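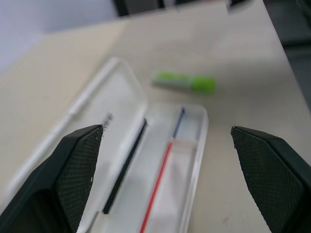
**Can a machine do it yet? Desk and kitchen edition**

Updated 26th June. Short answers first, tips after. Skip what you dont need.

**Vacuuming** - yes, mostly. Pick up socks and cords first. Empty the bin every run, not when it complains.

**Dishes** - the dishwasher, sure. Loading it, no. Scrape plates yourself.

**Folding laundry** - slow. Towels ok if they're all one size. Fitted sheets, forget it. Rhiannon Rowlands bet me it'll be solved by 2045, I took the other side.

**Packing a pencil case** - closer than I thought. A pencil into an open tray is a fair job for a two-finger gripper. Stuff that makes it easier, for a machine or a six year old:

- Lid all the way open before anything goes in.
- Long things first, lengthwise. Glue stick last, if it fits at all.
- Leave gaps between things on the table. Fingers need room on both sides, yours too.
- Light table, dark pens. Clear plastic on a pale top is hard to spot, see-through rims worst of all.
- Caps on. Check twice!

Merja Oksanen runs the craft room in Nomasdale and gives every class 60 seconds to clear the tables. No machine I know of would make that. Her trick is one case per kid, always opened facing the same way.

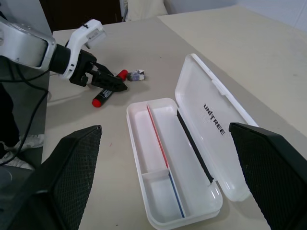

Dividers help more than you'd think. Narrow channel for pens and markers, wide part for the rest, little square for erasers and clips. If a tray has none, glue in 2 strips of craft foam. Let it set overnight with the lid open or the lid sticks - ask me how I know.

Crumpled wrappers go in the trash before you start. Soft crinkly things are the worst to grab, they change shape on you.

**Shop floor** - same rules really. Sorting screws by size, yes, if they come down a chute one at a time. Out of a mixed coffee can, not for my money. Kauko Kiiskinen still does his by hand over a muffin tin and he's done before I find my glasses.

**Wiping tables** - flat and empty, ok. Dried glue, no. Warm damp rag, wait a minute, then a plastic scraper. Pink marker smudges come off with rubbing alcohol, test a corner frist.

Windows and ovens in August.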